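Chapter 4
Sorting, Folding and Surface Care

What this chapter covers

By the end of this chapter you should be able to:
identify a cloth by its weave, finish and edge before deciding how to handle it
prepare a work surface for folding and sorting
choose between flat folding, rolling and hanging for small household textiles
explain the colour system used in most commercial and shared laundries
set up a sorting station for a household or a small workplace

Key terms: hem, selvedge, lint, colourfast, nap, flat fold, thirds fold, return pile, work surface

4.1 Why handling comes after washing

Chapters 1 to 3 dealt with fibres, water and detergents. A good deal of the wear on household textiles takes place later, when the cloth is out of the dryer or off the line and someone has to do something with it. Cloths are pulled from the bottom of a basket, dropped on a bench that was wiped down an hour earlier and never dried, or pushed into a drawer while still damp at the seams. A tea towel treated this way will go grey and sour well before its fibres have worn out.

The work is simple and most people learn it at home without being taught. In a shared or commercial setting it has to be done the same way by everyone, and for that reason it is set out here in order: the surface, the cloth, the fold, the pile.

Much of the material in this chapter follows the routine at the Lumanlan laundry, a shared service that washes for two aged care homes, a childcare centre and the Skatley community kitchen. The laundry handles 3,000 small cloths in a normal week. Small cloths here means anything under a metre on its longest side: face washers, tea towels, dusters, bibs, napkins and cleaning cloths. Sheets and bath towels are covered in Chapter 5.

4.2 The work surface

A folding surface should be smooth, pale and at hip height or slightly above. Smooth, so that loose threads and open weaves do not catch. Pale, so that dirt on the surface shows before it ends up on the cloth. The height matters to the worker more than to the textile. A bench that is too low puts the load on the lower back, and after a morning of folding the difference is plain.

White or off-white surfaces are the usual choice. Wood-grain finishes are common in homes and smaller workplaces and are perfectly suitable, although a finish with a raised grain will hold lint in the ridges and needs wiping along the grain. Wiping across it tends to leave a line of fluff at the edge of each ridge. Dry the surface with a second cloth before any clean textile is put down.

Keep the surface for one job at a time. Small objects collect on any flat bench in a working room, and they should be moved to a tray before folding begins. Anything with a rim or a hard edge can mark a soft cloth if it is left standing on top of it, and anything hollow may be holding water. Check the inside of cups, sleeves and tubes before resting them on clean fabric.

4.3 Looking at the cloth

Before folding, lay the cloth out and look at three things: the edge, the surface and the colour.

The edge tells you how the cloth was made and where it will fail. A hemmed edge is turned over and stitched, and the stitching usually appears as a thin line running parallel to the side. Follow the line with a finger. If it turns a corner, check that the corner is flat, as bulk at the corner will throw the fold out. A selvedge is the finished side of the woven fabric itself and needs no stitching. An overlocked edge is wrapped in thread and can be snagged by rough skin or a splintered bench.

The surface tells you how the cloth will behave in a pile. A cloth with a nap, such as terry or brushed cotton, grips its neighbour and stacks well. A smooth, flat-woven cloth slides. Microfibre sits between the two and picks up lint from everything near it, so it should be folded before any terry is brought to the bench, or folded at a separate station altogether.

Light creasing is normal and can be smoothed out by hand. Work from the middle of the cloth toward the edges with the flat of the palm. Deep creases that stay after two passes mean the cloth was left too long in the dryer or packed down while warm. It can be dampened and dried again if appearance matters, as it does with napkins. For cleaning cloths it can be ignored.
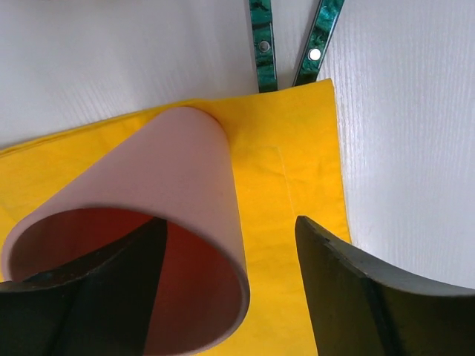
Dindimer Golow

A stitched line on a bright cloth is easy to find by eye, and on the yellow cloth in the figure the seam is a thin pale line that runs along and then turns down. When you meet a line like this on a cloth you do not know, work out whether it is a hem or the outline of a pocket before choosing a fold. A hem can be folded to its full width. A pocket has two layers and should be pressed flat with the hand first, with the fold placed clear of the opening.

Note also the lifted corner. A corner that will not lie down is often the first thing to go wrong in a stack. Smooth it out before the first fold is made. Trying to correct it after the second fold only moves the bulk somewhere else.

4.4 Colour

Many workplaces use cloth colour to show where a cloth may be used. The details differ from one workplace to another, and you should always read the chart on the wall before starting a shift. The chart at Lumanlan is a simple one:

Yellow - hand basins and general washroom surfaces
Green - kitchen benches and food preparation areas
Blue - glass, desks and general dusting
Red - toilets and floors around them

Pink is left out of the Lumanlan chart on purpose. A red cloth that has been through many hot washes fades toward pink, and a faded cloth is withdrawn from service. If pink were also a working colour the two could be mixed up, and a cloth from a toilet area might be sent to a basin.

Colour systems only work if the colours stay readable. A colourfast cloth keeps its dye through repeated washing. To test a new batch, wash one cloth from it five times with a piece of plain white cotton, drying both between washes. If the cotton picks up any tint, the batch should be washed separately. Compare the tested cloth with an unwashed one in daylight, as fluorescent tubes can make yellow and pale green look closer than they are.

In a private home there is seldom any need for a full system. Two colours, one for the kitchen and one for everything else, will cover most households.

4.5 Three folds for small cloths

The flat fold. Bring one short edge to meet the other, smooth, then bring the folded edge across once more. This gives four layers and suits tea towels and napkins that will be stored in a drawer. The folded edge should face the front of the drawer so that a single cloth can be taken without disturbing the rest.

The thirds fold. Fold one long side in by a third, fold the opposite side over it, then fold the strip in half. The raw or hemmed edges end up inside. Use this for cloths with worn hems, which otherwise catch, and for face washers.

The roll. Fold the cloth in half lengthwise and roll from one end, keeping the sides level. Rolled cloths stand upright in a basket and take less room on a narrow shelf. Rolling does not suit cloths with pockets or thick seams, as the roll grows wider at one end and will not stand.

Hanging is a fourth option and needs no fold. It is the right choice for any cloth that is going straight back into use and may still be slightly damp. Leave a gap between hooks so that air can move around each cloth.

4.6 The return pile

Every folding station needs a place for cloths that should not be put away. These include cloths with stains that survived the wash, torn hems, the wrong colour for the load, or a damp patch. The return pile goes on the side of the bench nearest the machines, well apart from the finished stacks.

Do not try to deal with the return pile while folding. Finish the load first, then sort the pile into rewash, mend and discard. At the Skatley kitchen, discarded tea towels are cut down and used once for grease before being thrown out. Cloths from washroom use are never cut down for a kitchen, whatever their condition.

Activity 4.1

Collect five small cloths from your home or training kitchen. For each one, record the type of edge, the surface and the colour. Fold each cloth using the method you think suits it best and place it in a drawer or basket. Take the cloths out the next day and note which have kept their shape.

Activity 4.2

Draw a plan of a folding station for a room you know. Mark the work surface, the basket of clean cloths, the finished stacks and the return pile. Show where a worker would stand, and mark the nearest source of daylight.

The next section looks at labelling shelves and rotating stock, starting with the linen cupboard.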